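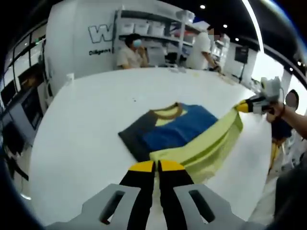
Two hand-held grippers at work on a color-blocked T-shirt.

This entry continues my notes on equipment for teaching manipulation tasks by demonstration. Its subject is the Flodby hand kit, a pair of hand-held grippers supplied with mounting parts, spare fingertips and a license for the Badeo recording software. I purchased the kit with my own funds and have received no payment from the supplier. Readers who have followed the earlier entries on the Soton arm will find that the two products can be used together, although the connection requires some patience.

The kit is sold to small laboratories and independent developers who wish to record the motions of a task without first placing a robot at the table. The operator holds the gripper, performs the task, and stores the result as one recorded run. Folding clothes was chosen as the main trial. Cloth is a demanding material for any gripper. It slides, it doubles over itself, and it seldom lies the same way twice.

The contents arrived well packed. The printed guide is 784 words long by my count and covers charging, pairing and the first recording. It does not cover the replacement of fingertips, and I was obliged to write to the supplier on that point. A reply came the next working day with a clear drawing attached. I have asked that the drawing be added to the guide.

The fingertips deserve particular attention. They are bright yellow on black fingers, and this makes them easy to follow when the recordings are played back. Their grip on light cotton was satisfactory from the first session. On a ribbed collar they were less certain, and I came to prefer taking hold of a shirt by its hem or by a corner. Thick seams presented no difficulty. A single layer of thin jersey lying flat on a smooth table was the hardest case, and several runs were lost to it before I learned to approach at a lower angle.

It is advisable to have two people available for larger garments. Miklós Hegyi, with whom I have shared bench time since January, assisted with the trial and recorded most of the shirt runs. We agreed on a fixed order of work: the shirt is laid out, the hem is straightened, the sleeves are brought in, and the body is folded last. Where the order was not kept, the recordings were of little use and were deleted.
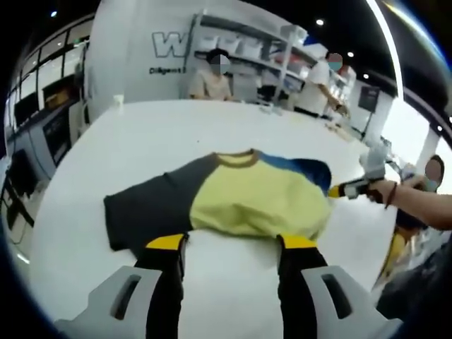 Multi-colored shirts proved to be the better choice for this work. When a garment is made up of several panels, a person reviewing the run can tell at once which part of the cloth has been moved and whether it has turned over. Plain white shirts on a white table were much slower to review, and I would not recommend them to a new user.

We completed 200 runs over the trial period. The grippers remained comfortable for short sessions, but the weight is felt in the wrist by the end of a long morning. I would suggest that operators change places at regular intervals. The trigger has a firm action which some will like. Mr. Hegyi did not, and he has adjusted the spring on his unit in accordance with the guide.

The Badeo software is adequate. It saves reliably and names files in a sensible manner. Its storage limit is 2000 runs under the basic license and 3000 under the extended one, and I see no need for the latter in a small workshop. Searching within saved runs is slow. Export to the Soton arm failed twice and then succeeded after an update, for which no notes were published.

A comparison with the Fu gripper will be of interest to some readers. The Fu is lighter and closes more quickly. Its fingertips are sold only as a complete set, however, and I found them too hard for cloth. For boxes and bottles I would still choose the Fu. For garments my preference is the Flodby.

I intend to keep the kit. Towels and children's trousers are next on the list, and the results will be posted under the same heading as this entry. Questions regarding the spring adjustment may be left in the comments, where Mr. Hegyi has agreed to answer them.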